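3.2 Workspace rules for the kitchen counter tasks

All counter trials at the Netby site were run under a written set of workspace rules, which we call the Lodhi checklist after the room where it was first used. The checklist grew out of problems in our earlier Cendimix trials, where two operators could lay out the same task in different ways and both believe they had followed the instructions. The version used in this paper was fixed in April and was not changed during collection.

The rules cover three things: what may be on the counter, where cables may run, and when a person may reach in. Background items such as jars, canisters and small appliances are allowed, and we encourage them, but they must stay behind or beside the task area and may not be moved between trials of the same block. Food items are toys. Real food spoils and changes shape over a long session, and it leaves residue on the fingers of the gripper.

Appliances are treated as obstacles unless the task names them. The operator checks the plug of each one before the first trial of a block. Cloths may be left on top of an appliance only if it will stay off for the whole block.

Cables on the arm need slack for the full range of wrist motion, and that slack is the most common source of contact with objects. The operator therefore moves the wrist through its range at low speed before each block and watches any loop that passes near a dish or a tray. If a loop drags an object, the block does not start until the cable has been routed again. Arm speed is limited to 300 mm/s whenever the gripper is over the counter.

A person may reach into the workspace only after the arm has been paused and the operator has said so aloud. Resets are done by hand, by one person. After a pause of more than 2 minutes the wrist check is repeated.

Figure 2 gives two overhead views of the counter with the cutting board, the tray and its bowl, and the plate of toy food. 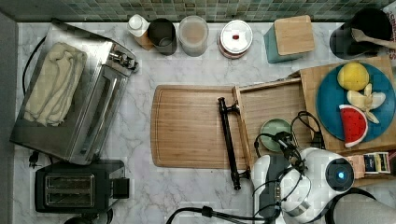
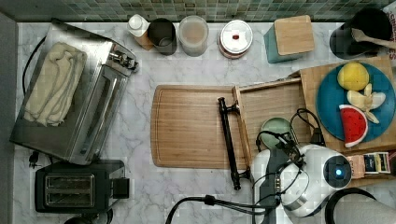

Figure 2. Overhead views of the counter layout. In both, the gripper is at the lower right and the background items are along the backsplash.

3.3 Logging of rule violations

Violations were entered in Gesia, our trial log, by the operator at the end of each block. An entry gives the rule number, the trial number and a short note in free text. Trials with a violation were kept in the log but left out of the results in Section 4. The full set contains 800 trials, counted before any were removed.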